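**Progress Report to Neteck: Toy and Game Lending Program, Third Quarter**

Submitted by the Dabbas Community Library

This report covers the third quarter of the lending program funded by Neteck. It follows the headings set out in the grant agreement. Financial statements were sent separately in April and are not repeated.

**Membership and loans**

The program closed the quarter with 74 member households and recorded almost 700 loans. Puzzles and building sets remain the most requested items. Board games for older children were borrowed less often than planned, and the library has moved them to the shelf nearest the checkout desk. Any change in borrowing will be reported next quarter.

Late returns were higher than expected in the first weeks. The loan period has been extended to 3 weeks, and reminders are now sent by text message as well as by email. The library does not charge fines and has no plan to introduce them.

**Collection**

A total of 200 items is now cataloged and available. The cataloging work was carried out in Proton, the records system named in the original proposal. Transfer of the older paper records took longer than scheduled — many cards listed a set by its nickname, with no maker and no piece count — and a small number remain to be entered.

Replacement parts continue to be the main running cost. An order for storage bins and labels was placed with Stolteck and delivered in full. The bins fit the lower shelves but are too deep for the upper ones, where the old baskets will stay in use for the present.

**Opening hours**

The lending desk now stays open on Tuesday until 7:30 p.m. This change was requested by working parents in the spring survey. Staffing for the added hours has been met from the existing budget. The Saturday session is unchanged.

**Play materials**

Pretend food continues to be lent alongside the puzzles and building sets. Sets are checked for missing pieces, chips and loose paint at each return, and a set that fails the check is held back until it has been repaired or completed.

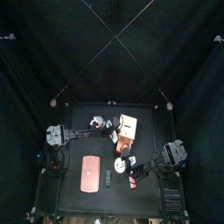
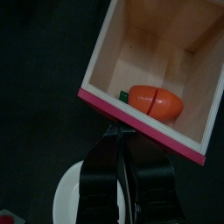
**Comments received**

One borrower wrote that the longer loan period had made the program usable for her family, who live two bus rides from the library, and asked whether items could be returned at the branch drop box. The library is reviewing this request. Larger sets do not fit through the slot, and a decision on smaller items will be included in the next report.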